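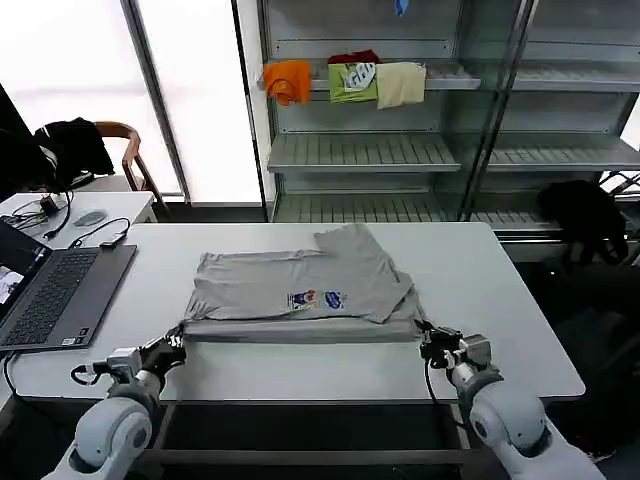

Karnalia 双臂叠衣台:套件说明和一些唠叨

灰T恤叠到一半,两只夹爪都停在下摆这边,右上那一块已经斜着翻过去了。这种时候我一般屏着气站在桌子旁边,手放在急停按钮上,心里默念"别拽别拽别拽"。

大家好,这一页是Karnalia的产品页,也是我写得最长的一页。Karnalia是我在Flekstead共享工坊里搭出来的一套桌面双臂,专门练叠衣服。一开始纯粹是给自己做的(我讨厌叠衣服,从小就讨厌),后来工坊里来来往往的人都要停下来看两眼,再后来就有人问能不能照着搭一套。问的人多了,我就把图纸理了理,把零件凑成了套件。所以你现在看到的这个东西,出身是一个懒人的业余项目,买之前请先知道这一点。

套件里有什么

两条白色的手臂,两只黑色的两指夹爪,腕部模块已经装好并且对过零位。两块固定底板,带螺丝。两套线束。两个电源。一只急停按钮,带延长线。一个U盘,里面是控制程序、示教程序和我录好的一批示范数据。还有一本打印的装配手册,是我自己排版的,字有点小,请多担待,U盘里有能放大的版本。

电脑不在套件里。桌子也不在套件里。衣服更不在,用你自己的。

很多人问为什么不连桌子一起卖。寄桌子太贵了,贵得离谱,我问过一次运费就再也没提过这件事。而且说真的,谁家或者哪个工坊没有一张闲着的桌子呢?

桌子怎么选

这一节我要多说几句,因为我在桌子上吃的亏比在手臂上吃的多。

桌面要白的,或者至少是浅色、纯色。我最早用的是工坊里一张带木纹的旧工作台,程序老是把木纹当成布的褶皱,半夜两点我看着它一遍又一遍去夹一条根本不存在的褶子,夹爪在桌面上嗒嗒地敲,敲得我都想替它道歉了。换成白桌面以后这个毛病当场就没了。缺点也有:白T恤放上去,边缘就不太好认,目前我的办法很土,叠白衣服的时候在下面垫一块深色的布。

桌面进深留到800毫米。再浅的话,长一点的衣服翻过去会从后边垂下去,一垂下去重量就把整件衣服往后拖,前面对得再齐也白搭。宽度我没有死规定,两条手臂装在同一条长边上,中间能平铺开一件大号T恤,旁边还能塞下笔记本就行。

架子要金属的。手臂一动桌子就晃,桌子一晃,相机看到的东西就跟着晃,然后手臂又去追那个晃,越追越晃。有一阵子我拿书垫桌脚,后来老老实实换了金属架,拧紧,世界安静了。

手臂

手臂外壳是白的,关节处做得圆,衣服蹭上去不会挂住。这件事是拿一件毛衣换来的教训,那件毛衣现在袖子上还有一个洞,我冬天在工坊里照穿。

底板装在桌子前沿,两条手臂从你站的这一侧往桌面里伸。也有人喜欢装在对面,让手臂冲着自己来,我试过,不推荐,心理压力有点大,而且你伸手去理衣服的时候总要绕开它们。

每条手臂能提的东西不重。湿牛仔裤别想了,浴巾勉强,厚卫衣要看运气。T恤、背心、枕套、茶巾这些都很轻松。我知道有人会拿它去拎水壶(已经有人干过了,还给我发了视频),手臂没坏,但那只水壶坏了,地板也湿了。保修不包括水壶。

速度方面,请不要期待什么。叠一件T恤的时间里,你自己大概能叠完一小摞,再去倒杯茶。程序里有个速度旋钮,可以往上拧,拧上去很好看,衣服会飞,叠出来的东西就很难称之为叠好了。我自己平时都放在偏慢的位置。

夹爪和指尖

夹爪本体是黑色的两指夹爪,普普通通,皮实。真正花心思的是指尖。

布这种东西特别难夹。平铺在桌上的一层棉布,夹爪要贴着桌面过去,捏起一点点,还不能把下面那层也带起来。硬指尖会滑,软指尖会把两层一起捏走,太厚的指尖根本塞不进去。我自己打印过一抽屉的指尖,各种形状,有像鸭嘴的,有像筷子头的,有一版像小铲子,铲得很好,就是铲完放不下来,衣服粘在上面甩都甩不掉。

最后帮上大忙的是Lengyel。Lengyel是Busau的一家小铺子,原本做裁缝工具和缝纫机配件,跟机器人八竿子打不着。我拿着一件T恤和一只夹爪走进去,老板看了半天,问我是不是手受伤了。解释清楚以后他来了兴致,从柜台底下翻出一种压脚上用的软垫料,让我回去试。我试了,当天晚上就叠成了第一件完整的T恤!套件里的指尖贴片现在就是从他们那里拿的料,我自己裁好贴好,另外再送一套备用的。

贴片会磨。磨到表面发亮就该换了,不换的话会开始打滑,最典型的表现是:下摆捏起来了,走到一半掉了,手臂还若无其事地继续做完后面的动作,叠了一团空气。换起来很简单,旧的揭掉,用酒精擦一擦,新的按上去,放一晚上再用。放一晚上这句请不要跳过,我每个月都会收到跳过了这一句的人的来信。

线

线,唉。

线从夹爪的腕部出来,一定要留一个松松的弯。手腕要转,绷得太直,转到极限位置就会把插头一点点拔出来,而它又不会一下子全拔掉,只会时通时断,于是你会花整整一个下午怀疑程序、怀疑电源、怀疑人生。留弯留得太大也不行,会扫到衣服。手册里有一张一比一的图,把线放在图上比着弯就可以。

套件里每条手臂配的主线是1,000毫米。从底板走到桌子下面的电源,够用,有富余。要是你想把电源放得更远,请写信跟我要长的,不要自己接延长,我见过用绝缘胶带缠出来的延长线,拍得还很骄傲。

至于桌子后面那堆线该怎么理,我没有资格教别人。我的做法是把它们推到旁边那张桌子上,眼不见为净。

电脑

普通笔记本就能带得动。我用的是一台深灰色的,就开着放在桌子左手边,一边跑程序一边看画面。放左边是因为我右手要管急停,你要是左撇子就反过来。

唯一要注意的是别放得太靠里,手臂收回来的时候肘部会往外张一下,我的第一台笔记本的屏幕就是这么裂的。程序里后来加了一块禁入区,你可以拿鼠标把笔记本的位置框出来,手臂就会绕着走。框大一点!别贴着边框!

没有网络也能用。所有东西都在本地跑,不登录,不注册,不会有一天突然弹个窗口告诉你服务停了。

它现在会叠什么

T恤,短袖的,最拿手。U盘里那批示范数据一共208段,全是我一个人用示教模式带着手臂叠出来的,大部分是T恤,有一些是背心和茶巾。颜色尽量混着来,灰的、橙的、绿的、米色的都有,胸口带印花的也有。印花这件事值得说一下,一开始我录的全是素色的,结果一件胸前印着小卡通人的T恤放上去,它就懵了,非要去捏那个图案,好像想把小人从衣服上请下来。后来补录了带图案的,就好多了。

我叠法比较固定,先把上面斜着的那一角带过来,再理下摆,再收两边。你家的叠法要是不一样,它不会自动懂你,得重新录。重新录没有想象中麻烦,拉着手臂走一遍就算一段,录的时候放点音乐,一个晚上能录不少。我的经验是宁可录得乱一点,衣服故意放歪,袖子故意窝在下面,别每次都铺得整整齐齐。铺得太整齐录出来的数据,只会叠铺得整整齐齐的衣服,而生活里哪有这种衣服。

长袖:还不行,能叠,叠出来像个包裹。

衬衫:不行。扣子会卡夹爪。

袜子:有人问过配对袜子,求求你们别问了,我也想要。

床单:桌子装不下。

装配要多久

手册上写的是一个下午。这是我的速度,我已经装拆过很多遍了。工坊里的Kianoush Arabzadeh是第一个拿着手册从头装到尾的外人,我答应了全程闭嘴坐在旁边看,憋得非常辛苦。他从吃完午饭开始,到晚上九点才让第一只夹爪动起来,中间把左右两块底板装反了。看着一样,其实孔位是镜像的,手册里我居然忘了写!现在底板上都刻了字,左边的刻左,右边的刻右,手册也改了三页。所以如果你装得很顺,那是他替你把坑踩平了。

他还提了一个意见我采纳了,就是螺丝按步骤分袋装。以前我是一大包全倒在一起,觉得反正大家都会认螺丝。对不起以前的买家。

需要的工具就是一套内六角、一把小十字螺丝刀、一把水平尺。水平尺别省,桌面要是斜的,衣服每次翻面都会往低的那边溜一点点,叠到最后就成了平行四边形。

校准

校准每次搬动桌子之后都得做一遍,平时不用。程序会让手臂轮流去碰桌面上贴好的几个标记点,你坐着看就行。碰得准,继续;碰歪了,它会告诉你歪了多少,然后自己再来一遍。标记贴纸也在套件里,请贴平,不要有气泡。

光线要说一句。我那张台子后面就是大窗户,白天亮得很,好处是看得清楚,坏处是太阳直直照进来的那段时间,白桌面会反光反成一片,相机什么也分不出来。七月最要命,下午我干脆不开工,等太阳挪过去再说。有窗帘的人请用窗帘。晚上开灯倒是很稳,我大半数据都是晚上录的。

安全

急停按钮要放在手边,别放在桌子另一头。手臂力气不算大,但是夹爪夹到手指还是会让你骂出声来。工坊里有小朋友来参观的日子我会把电源整个拔掉,只摆着给人看。

长头发请扎起来,带绳的卫衣把绳塞进领口。它分不清绳子和布,它对所有软的东西都一视同仁地感兴趣。有一回它捏住了我的围巾角,动作非常轻柔,然后开始认真地叠我。

人离开的时候要关掉。我知道你很想让它自己叠一晚上,早上起来收一摞,我也想,但它现在还没到那个程度,衣服掉到地上它也不会去捡。

价格和购买

整套2,457欧元,包括上面列的所有东西。没有豪华版,没有入门版。有人建议我出个单臂版降降价,我试着用一条手臂叠过一阵,叠是能叠,就是每一步都得把衣服重新拖平,看着让人着急,最后还是算了。

做一套发一套,我没有仓库,零件就堆在工坊的架子上,和大家的其他东西抢地方。下单以后我会写信告诉你排到什么时候,通常比我自己估的要晚一些,这一点我已经认命了。能来Flekstead自取最好,自取的话可以先看它叠几件再决定,带一件你自己的T恤来,我们现场试。自取不收包装费,还有茶,茶的水平一般。

只想要图纸、自己打印自己配零件的,图纸随便拿,写信来要就行,不收钱。手臂外壳的打印件比较大,小机器要分块打再拼,拼缝记得打磨,理由参见前面那件毛衣。夹爪指尖的贴片可以单独买,备用线可以单独买,急停按钮也可以。

退换

收到以后觉得不合适,东西没弄坏,寄回来就退钱,来回运费各担一半。弄坏了也先写信,多数情况我寄个零件过去你自己就能换好。手臂里的每个关节都能单独拆下来,这是我设计的时候唯一特别坚持的一条,我实在受够了一个小齿轮坏了就得换整台的东西。

写信的时候麻烦把程序窗口左下角那串版本号抄给我,再附一段视频。光写"它不动了"我真的猜不出来。

常被问到的

能不能叠得比商店里好看?不能。叠得跟我差不多,比我弟弟好。

能不能接自己的相机?能,普通的USB相机都认,接完重新校准一遍,旧的数据最好也别混着用,角度变了它会犯糊涂。

吵不吵?关节有一点嗡嗡声,夹爪合上的时候咔一下。我在旁边听广播不用调大音量。

可不可以干别的?当然可以!工坊里有人借去练过摆积木,也有人让它给信封贴邮票,贴得歪歪扭扭,信倒是都寄到了。示教程序不管你做的是什么,拉着它走它就记。只是U盘里的数据全是衣服,别的活都得你自己从头录。

叠完能不能自己放到架子上?还不能,叠完得我自己拿。我在后面那排架子上放了几件T恤,橙的绿的都有,准备拿来练下一步,先从"拿下来"开始,再考虑"放回去"。够不够得着还是个问题,现在的手臂肯定够不着,可能得把架子挪到桌边,也可能得给手臂加一节。加一节的话前端会更沉,关节要换大的,我还在算。有做过类似东西的朋友请一定写信给我,尤其是底座能左右滑动的那种,我想看看你们的导轨是怎么防灰的,我这边棉絮多得吓人。

版本记录

最近一版:底板刻字,螺丝分袋,手册改了三页,线束插头换成带卡扣的。

上一版:指尖贴片换成Lengyel的料。程序里加了禁入区。

再上一版:外壳圆角加大。

更早的就不列了,都是我自己用的,样子很难看,其中一套还在工坊门口挂雨伞。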